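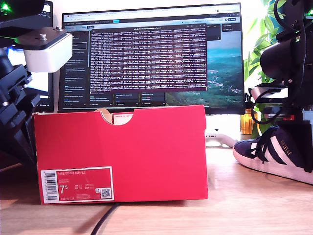
A shoebox label with a barcode at the left end and a QR code at the lower right.

How Do Barcodes Work?

Look in your kitchen cupboard. There will probably be a barcode on the cereal, a barcode on the rice, and a barcode on the can of soup. Library books have them too, and so do packages that come in the mail. A barcode is a way of writing down a number so that a machine can read it quickly.

People can read numbers in many different styles. You can read a 4 with an open top or a closed top, in red pen or blue pen. Machines can learn to do this, but it is much easier for them to read lines. A line is either there or it isn't.

What do the lines mean?

The most common kind of barcode in American stores is called a UPC. The letters stand for Universal Product Code. A UPC stores 12 digits. A digit is any one of the numbers from 0 to 9.

Most people look only at the black bars, but the white spaces between them matter just as much. Each digit is made from two bars and two spaces. The bars and spaces can be thin, medium, wide, or extra wide. A different mix of widths stands for each digit.

At each end of the barcode there are two thin bars, and there is another pair in the middle. These are called guard bars. They are often a bit longer than the others. The ones at the ends tell the scanner where the code starts and stops. The ones in the middle split the code into a left half and a right half.

The two halves use opposite patterns. Where a digit on the left side has a white space, the same digit on the right side has a black bar. That is how a scanner knows if the package is upside down. It reads the code, sees that the patterns are the wrong way around, and flips the number. The cashier does not have to turn the package first.

How does the scanner read it?

Black and white things act differently when light hits them. White bounces most of the light back. Black soaks most of it up. You may have noticed this on a sunny day, when a black T-shirt feels hotter than a white one.

A scanner shines light on the barcode. Many store scanners use a thin beam of red laser light that sweeps back and forth very fast. Inside the scanner is a sensor that measures how much light bounces back. When the beam crosses a white space, the sensor gets a lot of light. When the beam crosses a black bar, it gets only a little.

The scanner turns this into a signal that goes up and down. It measures how long each up and each down lasts, and that tells it how wide each space and bar is. Then it matches the widths to digits. All of this happens in less time than it takes you to blink. When the scanner has read the whole number, it beeps.

Other scanners work more like a camera. They take a picture of the code and a small computer finds the bars in it. Phones do it this way.

Does the barcode know the price?

No. This is the part that surprises a lot of people. The barcode on a box of crackers does not say "crackers," and it does not say how much they cost. It is only a number.

The rest of the information is kept in the store's computer. Think of the number as a name tag. The scanner reads the name tag and sends it to the computer. The computer looks through a long list, finds the matching number, and sends back the name of the product and the price.

Suppose a store called Moodley sells Zilell crackers for $2 a box. One Friday the store has a sale and the price goes down. The workers do not need to print a new barcode for each box. Someone changes the price in the computer, and the next box that is scanned will ring up at the sale price.

The computer can keep track of how many boxes are left, too. If the store starts with 453 boxes and sells one, the list changes to 452. When the number gets low, the store knows it is time to order more.

Every box of the same crackers in the same size has the same barcode. A bigger box has a different one, because it is counted as a different product. Shoes work like this as well. Two pairs can be the same style and the same color, but if they are different sizes, they usually have different codes.

The last digit is a checker

Sometimes a scanner makes a mistake. The label might be smudged, or there might be a crease in it. Barcodes have a clever way to catch mistakes. The last digit is called the check digit, and it is worked out from all of the others.

You can do the math yourself. We will use this number, which has 11 digits and needs one more:

4 5 3 2 0 2 2 0 0 0 1

Step 1. Start with the first digit and add up every other one. That gives you 4 + 3 + 0 + 2 + 0 + 1, and the answer is 10.

Step 2. Multiply that answer by 3. Now you have 30.

Step 3. Add up the digits you skipped. That is 5 + 2 + 2 + 0 + 0, and the answer is 9.

Step 4. Add the answers from Step 2 and Step 3. 30 + 9 = 39.

Step 5. What do you need to add to get to the next number that ends in zero? To get from 39 to 40, you need 1. So the check digit is 1. (If your total already ends in zero, the check digit is 0.)

Now suppose somebody types the number by hand and mixes up the first two digits, so it starts with 5 4 in place of 4 5. If you do the steps again, your total is 41 and the check digit should be 9. But the code says 1. The computer can tell that something is wrong, and it asks for the number again.

The check digit catches every mistake where only one digit is wrong. It catches most swaps, but not all of them.

Where did the idea come from?

Long ago, a cashier had to read the price on each item and press the keys for it. Lines were slow, and it was easy to press the wrong key. Store owners wanted something faster.

One of the inventors of the barcode had learned Morse code when he was a boy. Morse code uses dots and dashes to stand for letters. He was sitting on a beach one day, thinking about the problem, and he pulled his fingers through the sand. The dots and dashes in his mind turned into thin lines and thick lines.

One early barcode was round, like the rings on a target. A round code can be read from any direction, but it was hard to print neatly. If the ink smeared, the scanner could not read it. Straight bars worked better. If ink smears along the direction of a straight bar, the bar only gets taller and its width stays the same.

It took many years for stores to start using the idea. Lasers and computers had to become small enough and cheap enough first. The first product scanned with a UPC at a store checkout was a pack of chewing gum, in the state of Ohio.

What about the square ones?

A square code filled with small black and white squares is called a QR code. QR stands for Quick Response. It was invented in Japan by people at a company that made car parts. They needed a code that could hold more than an ordinary barcode could.

An ordinary barcode is read in one direction only, from side to side. If you made it taller, it would not hold anything extra. A QR code is read side to side and also up and down. Because it uses both directions, it can hold much more. A UPC holds 12 digits. A large QR code can hold more than 2000 letters. That is longer than many book reports.

Look closely at three of the corners of a QR code and you will find a bigger square in each one. These tell the scanner where the code is. The fourth corner doesn't have one, so the scanner can work out which way is up.

QR codes also store some of their information in an extra way, so that missing parts can be filled in. A QR code with a small rip or a coffee stain on it may still work.

Many QR codes hold a web address. You cannot tell by looking where the code will take you, so ask a grown-up before you scan one that you don't know.

Other places you can find codes

Libraries. At the Gralness library, each book has its own barcode. If there are two copies of the same book, they have two different codes, so the librarian knows which copy you borrowed. Your library card has a code as well.

Hospitals. Patients often wear a wristband with a code on it. A nurse can scan the wristband and the medicine to make sure they match.

Airports. A suitcase gets a paper tag with a barcode. Scanners read the tag and the bag is sent to the right plane.

Races. In some races, runners carry a barcode that is scanned when they finish.

Try it: be a barcode detective

You will need a pencil, some paper, and five packages from your kitchen.

1. Find the barcode on each package and copy down the digits under it.

2. Count the digits. If there are 12, it is a UPC. If there are 13, it is a longer kind that is used in many other countries.

3. For each UPC, cover the last digit with your thumb. Follow the five steps above to work out what it should be. Then lift your thumb and check.

4. Compare two products made by the same company. Do the numbers start the same way? They often do, because a company can be given its own group of digits to begin with.

Words to know

Barcode: a pattern of bars and spaces that stands for a number or for letters.

Check digit: a digit at the end of a code that helps catch mistakes.

Guard bars: bars that mark the beginning, middle, and end of a UPC.

Laser: a tool that makes a very narrow, bright beam of light. Never look straight into one.

Scanner: a machine that uses light to read a code.

Sensor: a part that notices or measures something, such as light or heat.

Written by Beat Sutter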